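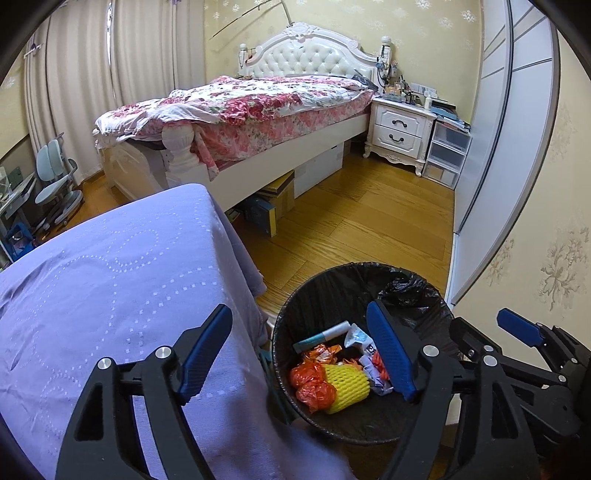

Fig. 5. Bedroom bin, seen from above

Section 5: Fitting and changing the liners

Thank you for getting this far with your Trovadgate bin set. The liners are the part most people write to us about, so do take a few minutes over this section before you tear open the roll. There are 14 liners on each roll, and the spare roll is tucked inside the kitchen bin, underneath the card.

1. Lift off the rim ring, if your bin came with one, and put it somewhere you won't tread on it.

2. Tear one liner from the roll along the dotted line and give it a good shake, so that the air gets right down into the corners.

3. Lower the liner into the bin and fold the top over the edge all the way round. You want a fold of 40 mm or so that sits flat and doesn't bunch.

4. Press the ring back down, going round gently with both thumbs, until it clicks.

5. Push the liner down to the floor of the bin with your hand. Trapped air will lift it again later on.

Note: The small liners are meant for bedroom and bathroom bins. The 55 litre ones are for the kitchen, and although you can use them upstairs at a pinch, you'll have a great deal of spare bag to tuck away!

To change a full liner, take off the ring, gather up the edges and tie them before you lift. If it feels heavy, tip the bin a little to let some air in underneath.

Caution: Never put hot ash, lit cigarettes or loose batteries in any of the bins. Keep the roll well away from babies and small children.

Cleaning the bin itself is covered in Section 6.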